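Letras recortadas em espuma

Letras recortadas em espuma são caracteres soltos, cortados em chapas de espuma leve e fixados sobre um fundo para formar palavras, nomes ou títulos. Usam-se em painéis escolares, vitrines, estandes, festas e fundos para fotografia. Distinguem-se das letras impressas em cartaz por terem espessura própria e poderem ser remanejadas uma a uma.

Materiais

A espuma mais comum no Brasil é o EVA, vendido em folhas de várias cores. Para letras grandes empregam-se também o poliestireno expandido e outras espumas rígidas, que mantêm a forma sem apoio. As folhas de EVA de 2 mm cortam-se com tesoura ou estilete; as chapas grossas pedem lâmina longa ou fio quente, este último apenas no poliestireno.

Corte e contorno

O molde é riscado no verso, espelhado, para que a marca do lápis não apareça na frente. Os miolos fechados, como o do "a" ou o do "o", são abertos antes do perímetro externo. O contorno contrastante obtém-se com tinta, caneta permanente ou uma segunda camada de espuma, um pouco maior, colada atrás da primeira. Em tons claros, o contorno ajuda a leitura a distância.

Fundo de tecido

O fundo mais usual é um pano liso e escuro. Tecidos foscos, como feltro e oxford, refletem pouca luz e destacam as cores claras. O pano pode ser esticado numa moldura ou pendurado pela borda superior com prendedores de papel do tipo binder, que se retiram sem deixar furo. Quando o tecido dá a volta pelos lados, forma uma cabine curva, que isola a área de trabalho do resto da sala. Vincos e dobras são frequentes nesse tipo de montagem e reduzem-se com ferro morno ou com um peso na barra.

Fixação

Letras leves prendem-se com alfinetes, fita dupla face, velcro adesivo ou cola quente. Esta última é definitiva e costuma marcar o tecido. O manual de montagem da Kvam, redigido por Dace Vaher, recomenda velcro para peças de até 300 g e costura para as mais pesadas.

Composição

Em títulos de duas linhas é costume variar o tamanho entre elas, deixando maior a palavra principal. A mistura de maiúsculas e minúsculas dá aspecto informal. Quando cada letra tem uma cor, o conjunto se mantém pela repetição do mesmo tipo de contorno ou pela uniformidade do fundo.

Conservação

O EVA desbota sob sol direto e deforma-se com calor. As letras guardam-se deitadas, separadas por papel, em caixa fechada.

Ver também: letreiro; mural escolar; feltro; tipografia.

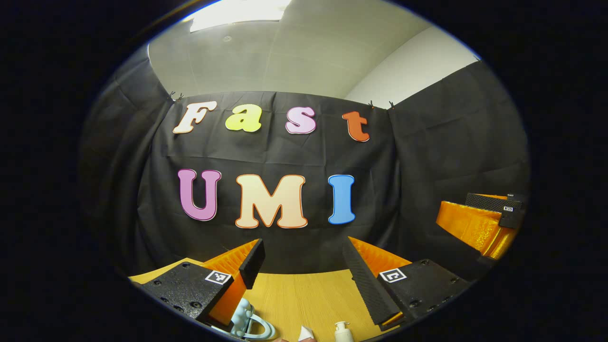
Letras de espuma coloridas, com contorno contrastante, sobre tecido preto preso com binders.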